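The Ferry to Stenar

The last ferry to Stenar left at eight minutes to six in December, and she was on it because her father had asked for the blue sheet.

He had not asked for much else. When the hospital in Collesen moved him to the long ward, they gave her a printed list of things a patient might like from home: slippers, a razor, photographs, a radio. He read it through with his glasses pushed up on his forehead and handed it back.

"The blue sheet," he said. "And check the oil."

So she took the bus to the harbor and stood on the car deck with her hood up, next to a flatbed loaded with fence posts. There were 332 people on Stenar when she was in school. Now there were fewer, and most of them seemed to be on the mainland for the winter. The man who took the tickets asked how her father was. She said he was eating.

The house was up the hill behind the Mac an tSaoi store, which had closed for the season. She let herself in through the back. The kitchen smelled of coal and old apples. She checked the oil first so that she could tell him she had, and wrote the level on the back of her ferry ticket. It was low but it would do until January.

She ate a can of soup standing at the stove. Then she went up to look for the sheet.

It wasn't in the linen closet, where there were towels, a tablecloth and the good pillowcases still in their ribbon. It wasn't in the chest on the landing. She found it at last in her parents' room, in the bottom drawer on her mother's side, under a winter coat that had not been worn for fourteen years. She pulled it out and threw it over the bed to see what state it was in.

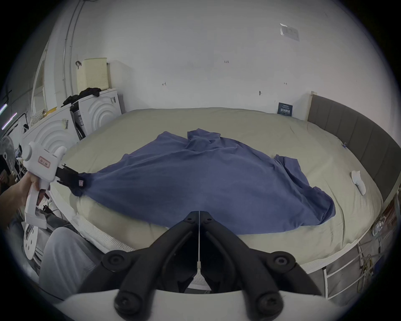
The blue cloth on the big bed, before any folding.

She remembered it on the clothesline. Her mother used to hang it at the end nearest the road on the days the Drumeck boat was due, when her father was still working on it. He could pick it out from the water before he could pick out the house. If the sheet was up, there was supper and all was well. If it wasn't, he was to stop at the store and telephone. In all those years it had been missing three times. Once was for her grandmother, once was for a chimney fire, and once was because her mother forgot. He ran up the hill that day in his sea boots, and they didn't speak until the next morning.

She looked for holes and found one, small, near a seam. There was thread in the kitchen but it was white or black. She used the black.

It took her a long time because the light over the table was poor. When she had finished she folded the sheet small, put it in a grocery bag and tied the handles. Then she banked the stove and slept on the couch in her coat.

In the morning the wind had gone around to the north and the early ferry was late. She waited in the shelter with the bag on her knees. A woman she half knew sat down beside her and talked about the price of feed.

At the hospital the nurse said he couldn't have it on the bed – they had to use their own – but there was no rule about the window. The long ward was on the third floor and faced the water. The nurse found some clips, the kind used for charts, and the two of them hung it from the curtain rail, so that half the glass was covered and the wall behind his chair turned blue.

Her father looked at it for a while.

"You can't see that from the boat," he said.

"No," she said. "It's too far."

"They'd need binoculars." He pulled the blanket up over his knees. "How was the oil?"

She found the ticket in her pocket and read him the number.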